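Equipment planning for the kitchen bench: where we stand

The planning group met in May to go over next year's equipment request for the kitchen bench at Mandimside. Kai-wen Sin has put the draft together, and it will go to Pollmont for approval once the open lines below are settled. Members who have bench time booked should read it, as two of the items change how the space is laid out.

The arm itself is not in the request. It stays on the books for another budget period and nothing in the service log argues for replacing it. What we are asking for is the material around it, which has been bought piecemeal until now and charged to whichever project happened to be running. 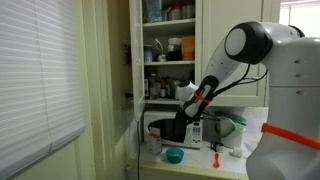
Cabling is the largest of the small lines. We have quotes from Gastdale and from Dương for a full set of sleeved cable with strain relief at each joint. Gastdale came in at $1141 fitted. Dương was lower on parts but quotes labor separately, and we do not have that figure yet. Kai-wen would like both on the same footing before a choice is made. Please don't order loose cable on project codes in the meantime.

Straps and ties come under consumables. A mixed pack is $69 and we have put in for one pack per quarter.

Mounting took up most of the meeting. The current rail frame does its job, but every change of position means unbolting and measuring again. A second frame would let us keep one fixed and use the other for trial layouts. The price is $246 for the rails and brackets, with assembly done in house. We think this is the best value on the list, and it would be the last line we gave up if the total has to come down.

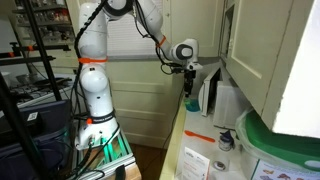
The arm on its rail frame, with the gripper pointing down toward the counter.

Two points on the frame are still open. One is floor loading, which Pollmont will want in writing. The other is where the spare frame lives between uses – it will not fit in the present storage room with the bins as they are. 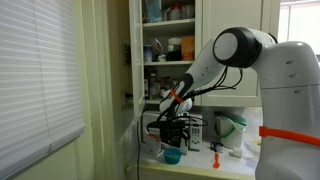
Test objects have never had a budget line, and they should. People bring things from home, the things go back home, and a task that was set up in one month can't be repeated in the next. The draft includes a fixed kit held at the bench and replaced like for like. It would cover ordinary small items of the sort already in use, such as the teal-blue bowl and the orange plastic spoon on the counter, plus duplicates of each. Pantry goods would be bought separately and kept on a short list so the cabinet shelves can be restocked the same way each time. If you have an object your task depends on, send Kai-wen the make and size and it will be added.

Spare gripper fingers are also in. Lead time from Gastdale is six weeks, so we would rather hold a pair than wait for one. The draft has 6 pairs for the year, based on what was used in the last one.
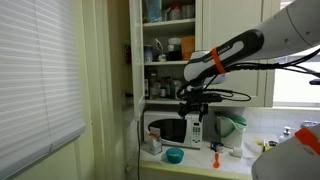
Not included this time: a second microwave, new blinds and a replacement countertop. All three were suggested. The blinds and the countertop belong to the building and have been passed to the facilities office. The microwave can come back next year if someone writes up the case for it.

Comments on the draft should go to Kai-wen Sin before the end of the month. The Dương labor figure will be circulated when it comes in, and the request goes to Pollmont after that. Bench bookings carry on as normal until an order is placed.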